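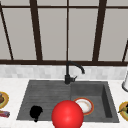
Rosalba Benedetti
Redactora de reformas y economía doméstica
Lunes, 21 de noviembre de 2022

Cómo leer un presupuesto de reforma de cocina antes de firmarlo

Llevo años leyendo presupuestos de reforma, míos y ajenos, y sigo desconfiando de los que caben en media página. Un papel que dice "reforma integral de cocina, materiales de primera calidad" y una cifra redonda debajo no es un presupuesto. Es una invitación a discutir en diciembre, con la casa llena de polvo y la mitad del dinero ya entregada.

Lo que sigue es el método que uso yo. Es lento y algo antipático, y a más de un comercial le ha parecido una falta de confianza. Tiene razón el comercial.

Paso 1. Escriba su propia lista antes de llamar a nadie

Casi todo el mundo llama primero y piensa después. El resultado es que cada empresa presupuesta una cocina distinta y luego no hay manera de compararlas. Haga una lista por estancia y por oficio: demolición, fontanería, electricidad, albañilería, revestimientos, muebles, encimera, pintura, retirada de escombros. Ponga medidas, aunque sean suyas y estén tomadas con una cinta torcida. Mande el mismo documento a todas las empresas y pida que contesten partida por partida.

Alguna le dirá que ellos "no trabajan así". Bien, una visita menos que atender.

Paso 2. Exija cantidad, unidad y precio en cada línea

Una partida útil dice cuánto, de qué y a cuánto. "Alicatado: a convenir" no dice nada. Lo mismo vale para "instalación eléctrica según normativa", una frase que solo promete que no van a incumplir la ley.

El año pasado comparé dos ofertas para la misma cocina. La de Landura salía 1674 euros más barata que la de Özkan, y en la primera lectura parecía que no había nada que pensar. Luego me puse a cruzar líneas. Landura no incluía escombros, ni licencia, ni el montaje de los electrodomésticos. La retirada de escombros, pedida aparte, costaba 781 euros. El resto de la diferencia se iba quedando en nada conforme preguntaba por teléfono. No digo que hubiera mala fe, digo que el total del final de la hoja servía de poco.

Paso 3. Separe el material de la colocación
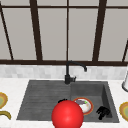

El precio del metro cuadrado de azulejo es el dato favorito de los catálogos y el que menos explica la factura. Lo que cuesta es ponerlo: las horas, los cortes, el adhesivo, la junta, el remate en las esquinas. Cuanto menor es el formato, más juntas hay que rellenar, y eso alguien lo cobra. Fíjese en el salpicadero que corre bajo la ventana, de piezas rectangulares pequeñas en gris claro y blanco: es una franja, y quien la vea en un muestrario pensará que apenas cuenta. Pues pida que se la valoren aparte, material por un lado y mano de obra por otro. Si el instalador se niega a separarlos, pregúntese qué margen está escondiendo y en cuál de los dos.

Haga lo mismo con la encimera. El tablero lleva un precio, los huecos para fregadero y placa llevan otro, los cantos otro más, y el transporte a veces aparece y a veces se aparece. Que todo figure por escrito. También quién responde si la pieza llega partida, porque en eso los presupuestos son de una discreción admirable.

Paso 4. Busque las palabras blandas

Coja un rotulador y marque estas expresiones: "o similar", "aproximadamente", "si procede", "no incluye imprevistos", "según disponibilidad". Algunas son inevitables. En una casa vieja es verdad que no se sabe qué hay detrás de un tabique. Pero "o similar" detrás de un grifo Flavel puede significar cualquier grifo del mundo, y la diferencia la paga usted sin enterarse.

Pida que cada expresión blanda lleve un límite al lado. Por ejemplo: imprevistos de fontanería hasta unos 400 euros, y a partir de ahí se para la obra y se consulta por escrito. Me han dicho varias veces que eso no se hace. Se hace si el cliente insiste antes de firmar. Después, bastante menos.

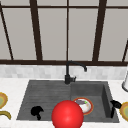 Paso 5. Desconfíe del calendario de pagos

El reparto de los pagos dice más de una empresa que su página de opiniones, que a saber quién escribe. Un anticipo grande "para reservar materiales" merece una pregunta incómoda: qué materiales, con qué factura y a nombre de quién. Yo ato cada pago a algo comprobable. Demolición terminada y escombros fuera, un pago. Instalaciones probadas con usted delante, otro. Y una retención final que no se entrega hasta repasar los remates.

Moataz Mansour, aparejador, me discute este punto: cree que las retenciones altas espantan a los autónomos honrados, que van justos de caja. Puede ser. Yo bajaría el porcentaje, pero sin quitarlo.

Paso 6. Compare otra vez, con todo corregido

Cuando tenga las respuestas, pase las ofertas a una hoja con una fila por partida y una columna por empresa. Deje en rojo los huecos. Un hueco no vale cero, vale lo que le cobren el día que lo descubra, así que pida precio para rellenarlo o use el de la competencia.

Hay aplicaciones que prometen hacer esto solas. Probé Plelel y me sumó el IVA 2 veces en la misma oferta. He vuelto a la hoja de cálculo.

Antes de firmar, compruebe que el contrato remite a la última versión del presupuesto, con su fecha, y que esa versión lleva la firma de la empresa en todas las páginas.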